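Des nouvelles de l'atelier de reliure
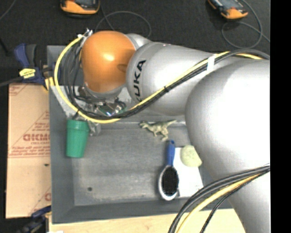 Bras KUKA au-dessus d'un bac métallique gris.

Chers amis, chères amies de la rue Mollier,

Juillet est déjà bien entamé et je vous devais depuis un moment cette petite lettre, que j'ai commencée trois fois et laissée trois fois sous une pile de cartons gris (ceux qui connaissent mon bureau ne s'en étonneront pas !). Merci d'abord pour tous vos messages après les portes ouvertes. J'ai répondu à presque tout le monde, et si vous attendez encore un mot de ma part, relancez-moi sans gêne.

La grande affaire du printemps a été le fonds Chuang, une bibliothèque familiale de 300 volumes, dont beaucoup de récits de voyage et quelques herbiers, qui avait passé de longues années dans une cave de Custport. Les dos en cuir étaient secs comme du vieux pain, et plusieurs coutures avaient lâché. Nous avons remis 62 livres en état, en commençant par ceux que la famille veut de nouveau ouvrir et lire – les autres attendront l'automne, bien au sec dans leurs boîtes. Mon préféré reste un petit atlas dont les gardes marbrées, bleu et brique, ont retrouvé leur place après un nettoyage à la gomme qui m'a pris deux bonnes soirées, la radio allumée et la fenêtre ouverte.

Po-yen Yip nous a rejoints pour la couture et la dorure. Il coud sur ficelles avec une patience que je lui envie, et il a rapporté de son apprentissage une recette de colle d'amidon un peu plus souple que la nôtre, que nous avons adoptée pour les charnières. Vous le croiserez à la rentrée, il animera l'initiation du matin, de 9 h 30 à midi. On y fabrique un carnet cousu, couverture souple, que l'on emporte chez soi. Comptez 35 euros, papier et fil compris. Apportez un tablier et, si vous en avez une, une vieille chemise de coton à découper, nous manquons toujours de chiffons.

Un mot encore sur le papier Firkska, que vous êtes plusieurs à me réclamer. La nouvelle livraison est arrivée, dans l'ivoire et dans un vert assez profond, mais pas dans le gris que j'espérais. Je peux mettre des feuilles de côté jusqu'à la fin du mois, il suffit de m'écrire ou de passer l'après-midi, à partir de 14 heures. L'atelier fermera ensuite tout le mois d'août, et les livres en cours resteront sous presse jusqu'à notre retour.

Bel été à vous, et bonnes lectures à l'ombre !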